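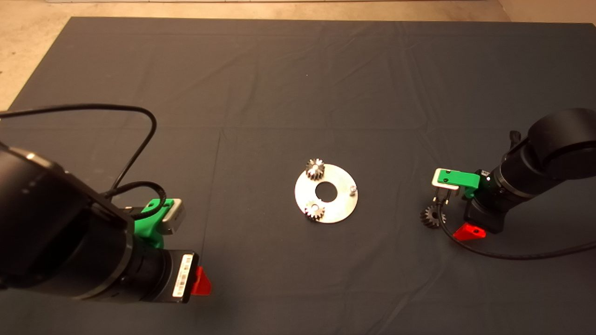

Katia Marchetti says I went way too easy on the Pluvivico gear kit last time, that a gear either drops onto its pin or it doesn't, and that "pretty smooth once you get the feel" is what people write when they've been fighting a thing for an hour. Fair. I'd had it one evening when I wrote that. So second go, longer, after building it up and pulling it down a lot more.

20/02/2026, Pluvivico planetary bench kit, the plain steel one. Not the one with the crank handle and the clear cover, haven't tried that.

## Short version

Good metal, lousy instructions, one annoying pin. Buy it if you like small heavy parts that fit together close. Skip it if you want something that looks like a finished machine on a shelf at the end, because it never quite does.

## What you get

The carrier plate, a round one with a big hole through the middle. Steel spur gears, small. Pins already pressed into the plate. A ring gear, a center gear on a short shaft, a second plate for the top, a bag of screws, a hex key that's okay. A folded sheet of paper I'll get to.

No mat, no tray. Box lid is supposed to be the tray I think, but it's got a slot cut in it for the hang tab and a screw will find that slot. Mine did. Use a cloth. I work on a big charcoal gray one now and it's the best thing I changed – silver parts show up right away, and a dropped gear stays more or less where it lands. On the bare table they roll. Wrinkles don't matter much for the gears. They matter a bit for the plate, you want that sitting flat when you press down.

## The plate

Nicest part in the box. Brushed finish, heavy for its size, edges broken so it doesn't bite your fingers. Thick enough that the pins stand straight, which was my big worry after the Jotasley set, where the plate was so thin you could lean the pins over with a thumb. (Jotasley was also half the price, so.)

One complaint, brushed steel throws light back at you. Under an overhead lamp there's a spot where the glare sits right on top of a pin and you're placing by feel. Turn the plate a little. Or move the lamp, I never do.

It takes fingerprints too. Wipe it before you box it up.

## The gears

Teeth are fine and even. I looked for burrs with a loupe on the first day and found a couple, nothing a rub on 400 grit didn't fix. Light rub. Don't go at the teeth with a file, please, there's a guy on the Quansah forum who did that and then wrote a very long complaint about the backlash.

The hub side matters and the sheet doesn't say so. One face of each gear has the slightly raised hub, and it goes down toward the plate. Put it up and everything seems fine, spins fine, looks fine, and then the top plate won't seat and you take the whole thing apart again. Ask me how many times. On the early builds I did it every time.

First gears go on easy. You've got room all around, you hold it flat by the rim, let it find the pin, done. The last gear is the job. By then the center gear's in the way if you followed the sheet, and you're trying to land a bore on a pin while teeth on the inside are already arguing with you.

So don't follow the sheet. My order:

1. Plate flat, pins up.
2. All the planet gears on their pins, hub down, no center gear yet.
3. Spin each one with a fingertip. If it drags, take it off now.
4. Center gear down the middle, turning it a hair as it goes.
5. Ring last, then the top plate.

Sheet has the center gear at step two. It can be done that way. It's just slower and you'll swear more.

## The annoying pin

Every kit seems to have one, going by the forum. On mine it's tighter than the rest by some tiny amount I can't measure with what I own. Gear goes on and stops partway. If you push, it cocks over and binds, and now you're pulling at a small steel gear with your fingernails.

What worked was lifting it clear off, turning it a few teeth, and letting it down level with no push at all. Weight does most of it. Rounded top on the pin helps, it gives you a bit of a lead-in. I'd like more of one. A proper chamfer in the gear bore would fix this completly and cost them nothing much.

A tiny drop of light oil helped too. Tiny! I did too much the first time and the gears stuck to each other and to me.

Wrote to Pluvivico about it. Ulla Nieminen answered the same day, which I'll give them credit for, said to send back the plate if the gear wouldn't reach the bottom by its own weight after oiling. Mine does reach, so I kept it. But she didn't argue or ask for a video, and they'd have covered the postage.

## Instructions

Bad. One sheet, folded so that the crease goes straight through the exploded view. Parts are lettered in the drawing and numbered in the list. I matched them up in pencil. The step order is wrong in my opinion, see above, and the hub thing isn't mentioned anywhere. There's supposed to be a better PDF on their site but the link printed on the sheet goes to the crank version. Parts are similar but not the same, and the screws are different, so don't go by that.

If you're giving this to a kid or somebody who's new to it, sit down and do one build yourself first. Write out the steps on a card and put the card in the box.

## How it's held up

I aimed for 100 full builds before writing this and got bored short of it. A lot, though. Wear I can see: the brushed finish has gone a bit shiny where the gears ride, and the tight pin has a bright line down one side. Teeth look the same as new. Screws are getting chewed – soft heads, and the hex key is just slightly under size. I swapped in my own key and it stopped getting worse.

Top plate has started to rattle if I don't do the screws up firm. Might be me.

No rust so far. It lives in a drawer with a packet of silica though, and I wipe it down, so can't say what a garage would do to it.

## Against the others

Jotasley: cheaper, thin plate, gears fine. Pins wobble. Okay for showing how the thing works, not okay for doing over and over.

Cavau: a friend's, borrowed it for an afternoon. Lovely. Bearings in the planets, so they spin forever, and the case has foam cut for every part. Costs so much more that I don't think it's the same kind of purchase. Also the fit's so good it's a little dull? Goes together in one pass and then you've done it. Katia disagrees with me on that, strongly.

Pluvivico is in between, and nearer to Cavau on the metal than I expected at the price.

## Spares

There's a spares bag for $9, gears and screws, no pins. Get it with the kit. I lost a gear down the back of the radiator in the first week, and buying the bag on its own meant shipping that cost nearly as much as the bag. Gears in it were from a different batch, teeth a touch duller, meshed fine.

They don't sell the plate seperately. Asked. Maybe in April, was the answer.

## Small stuff

- Box is nice, magnet on the lid is weak.
- Hex key has no home in the box, just floats around in there.
- Smell of oil out of the bag is strong, goes off after a day with the lid open.
- Parts come packed in one bag together. Gears had rubbed on each other a bit in mine. No damage, but come on.
- Tweezers are no use, they slip off the teeth. Fingers are better. Hold the rim, not the faces.
- Take your rings off if you care about your rings. Or about the plate.

## Would I buy it again

Yes. With the spares bag, and I'd ignore the sheet from the start. Last time I gave it a plain thumbs up with no conditions and Katia's right that it needed some. The gear fit is good and one pin isn't, both of those are true, and if you've got no patience for the second one then get the Cavau and spend the money.

Took me 2 weeks to stop getting the hub side wrong. Now it's just a pleasant thing to do with my hands while the coffee's on. Planets on, spin them, center gear in, ring, lid. Sounds good too, a dry little tick when the teeth catch.

Will add a note if the crank version shows up. It's on order, no ship date yet.

Edit: somebody asked about the oil. Sewing machine oil, the clear kind, put on with a toothpick. Not the spray stuff.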